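Kapitel 4
Regeln für den Betrieb humanoider Roboter in Arbeitsräumen

4.1 Auftrag und Freigabe

Eine Aufgabe wird vor dem Start schriftlich festgelegt. In der Hausregel von Endwood genügt dafür ein kurzer Satz mit Verb und Gegenstand. Zusätze wie »vorsichtig« oder »wenn möglich« sind nicht zulässig -- sie lassen sich nicht prüfen.

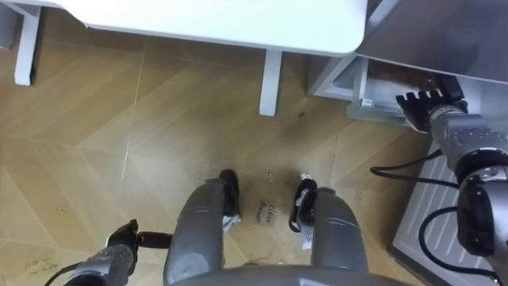
Abb. 4.1: Auftragszettel »close drawer« zwischen den Füßen des Roboters, rechts die geöffnete Schublade.

4.2 Kabel und Verkehrsflächen

Leitungen am Boden gelten als Teil der Maschine. Ihr Verlauf wird vor jedem Durchgang geprüft, ebenso die Standfläche. Die Betriebsanweisung von Clolden verlangt außerdem 120 cm Abstand zwischen Personen und der Reichweite der Arme. Möbel mit beweglichen Teilen werden im Raumplan mit ihrer größten Öffnung eingetragen.
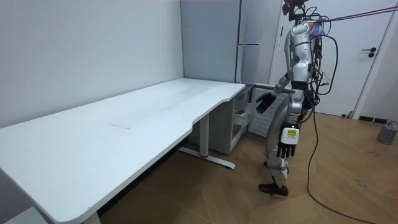

Wagner Teixeira hält einen festen Abstand für zu grob: Er müsse mit der Armgeschwindigkeit wachsen, und beim Schließen von Schubladen sei auch der Rückstoß zu berücksichtigen. Abschnitt 4.3 behandelt die Berechnung.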